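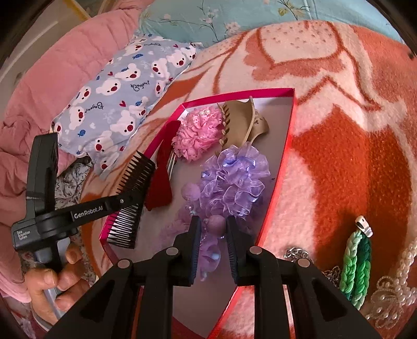 Stanisława Kalinowski
Project Officer, Zenia Small Traders Scheme

Progress report to the Pastesora Fund, second period
April 15, 2023

You asked for a short account of how the grant is being spent and whether the scheme is doing what we said it would. The spending is on track. The second part I am less sure of, and I would sooner say so now than in the final report.

The scheme helps people who sell small goods from home – hair accessories, costume jewellery, knitwear, cards – to keep proper accounts and work out a price that pays them for their time. We had 205 people apply and took on 78. By the end of December 51 of them were still sending in their monthly figures. Our first report called this "strong engagement". I didn't write that line and I wouldn't repeat it. Roman Wieczorek rang those who had stopped, and the usual answer was that the record sheet took up an evening they didn't have.

The sheet has been cut from four pages to one. Returns have picked up a little, though two months of figures is not much to go on, and some of the people who came back may have done so simply to answer Roman's call.

Pricing is where I have the most doubt. Our workshops teach a sum: materials, plus hours, plus a share of postage and fees. Nearly everyone can do the sum by the end of the session. Very few then change their prices. Grażyna Kaczmarczyk, who runs the workshops, thinks confidence will come with time.
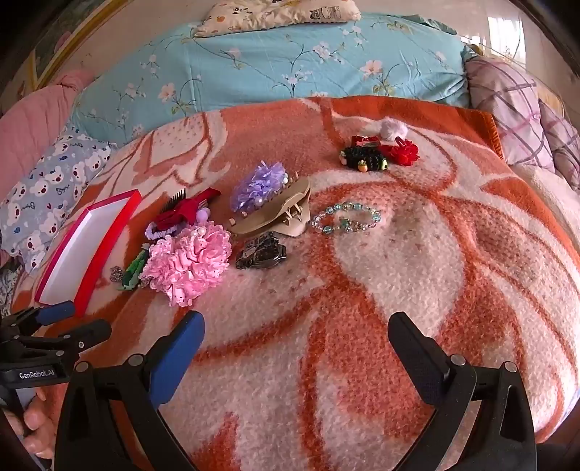
I think the sellers may know their buyers better than we do. A hair clip that costs twice what the market stall charges will not sell, however honest the arithmetic behind it. If that is right, more workshops will not help, and I would ask you not to judge us on the number we run.

The online shop built for us by Ikura opened late and is quiet. It works as described in the contract. Orders so far have come mostly from people already known to the sellers, who would have bought from them anyway. I have asked for figures that separate new customers from old ones and have been promised them twice.

The small grants have gone better. Each is worth up to £400, paid against receipts, and people have spent them on dull, useful things such as scales, storage and postage. Despina Dobre checked every claim and turned down three. I can't show you that the grants raised anybody's income, but I can show you where the money went.

One complaint was received, from a seller in Pangaribuan Court who was told she qualified for a grant and then told she didn't. She was right to be cross. She has had an apology and her money.
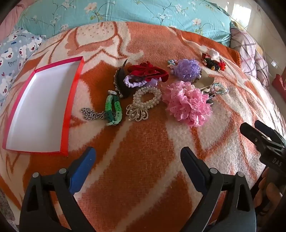

Plans for the next period

We will hold two workshops in place of the six in the original plan, and ask you to let us move the unspent money into small grants. Kacper Żak will visit ten sellers at home and go through a full month's takings with each of them. It is slow work and will give us a small sample, but I would trust it over the survey we have been using, which mainly asks people if they enjoyed themselves.

The contract with Ikura comes up for renewal before our next report. Unless the new customer figures arrive and are better than I expect, I will recommend that we let it lapse.

A full table of spending is attached, with receipts for the small grants held at our office.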